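We use cookies to remember your settings and count visits. Accept all | Manage choices

Zikwood Kitchen Notes
Thread, 11 posts

1/ A few people asked how I keep the sink and worktop clear without spending the whole evening on it. It's a dull answer but I'll put it down in one place. November, dark by teatime, same routine every night.

2/ The rule is that the long worktop gets cleared first, before any washing up. Everything on it goes in the dishwasher, the cupboard or the bin. If I start with the sink I end up stacking clean things next to dirty things and doing half of it again.

3/ White gloss shows every smear, particularly with light coming from behind. I wipe it with a wrung-out cloth and washing-up liquid, then go over it with a dry one. Sprays left streaks. I tried a Dutberg one and a supermarket one and stopped buying both.

4/ I keep the drying rack in the sink and leave the worktop alone. Drips go straight down the plughole and there's no tray to empty. The black rods do show limescale, so it gets a soak in white vinegar every couple of weeks.

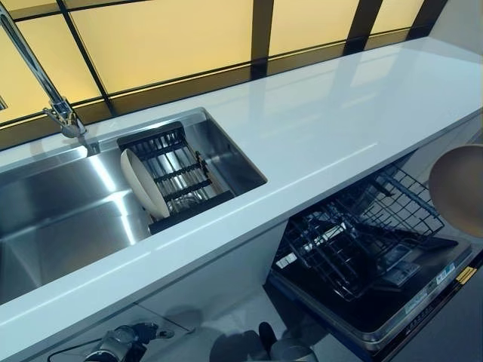
5/ Plates go in on their edge with a gap between them. Anything that can go in the dishwasher doesn't get a place in the rack. It's for odd bits, mainly a plate from a late sandwich or something I want again in the morning.

18 replies · 107 likes · Share

6/ Someone asked about the dishwasher. Mine goes on at 9 pm, full or nearly full. Large plates at the back, bowls facing the middle, nothing tall under the spray arm. I scrape and don't rinse. The filter comes out once a fortnight and it's never as bad as I expect.

7/ When the cycle finishes I open the door part way and leave it for half an hour. Plastic tubs still come out with water in the rims so those get a tea towel. Bottom rack is emptied before the top one, otherwise the mugs drip on everything.

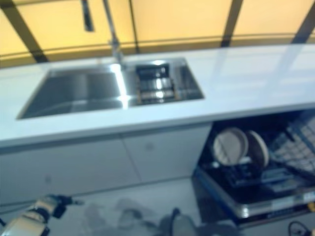

8/ Stainless steel: wipe along the brushed lines, not across them. Bicarb on a damp sponge once a week, rinse well, dry. The ridge between two basins collects more grease than the basins do, and so does the strip behind the tap. An old toothbrush gets into both.

9/ Having two basins is useful if you give them separate jobs. Big one for washing pans, small one for rinsing veg and draining pasta. When we were looking at Grulport kitchens I nearly went for one wide sink to save money. Glad I didn't, although a big oven tray would be easier in it.

10/ For the tap, a cloth with a bit of vinegar round the base, left ten minutes, then rinsed off. Don't leave it on chrome overnight. I did that in the last flat and the finish went cloudy in a patch I could never shift.

11/ Whole thing takes me 20 minutes if I've cooked properly and less if it was toast. Last job is hanging the cloth up to dry, then lights off. I'll do the cupboard under the sink another time, it needs sorting out first.

2,371 views · 2 reposts · Share this thread

More from Zikwood Kitchen Notes
Getting limescale off a kettle
Lazarević pan set after a year of daily use
What I keep in the freezer drawer
Tea towels: how many you need and how to wash them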